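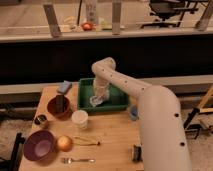
About Vasiliu

Vasiliu sells everyday kitchen and table goods to shared houses, small offices and community kitchens. Birgit Sauerland and Rafail Kokkinos started the business with 17 items, most of them bowls and cups. The catalog now has 269.

We stock bowls in several colors, metal and paper cups, plastic bins and trays, sponges, tongs and other small utensils. Most customers order a mixed set, and we pack it to suit the number of people who share the kitchen.

Shallow bins are our best seller. People use them for clean glasses, onions, dish cloths – whatever tends to spread across the table. Bowls can be bought one at a time, so you don't need a full set to replace a broken one. Paper cups come in packs of 100 or 300.

Birgit handles buying and Rafail runs the packing room. Orders placed before noon go out the next working day. The shop is closed for the last week of December.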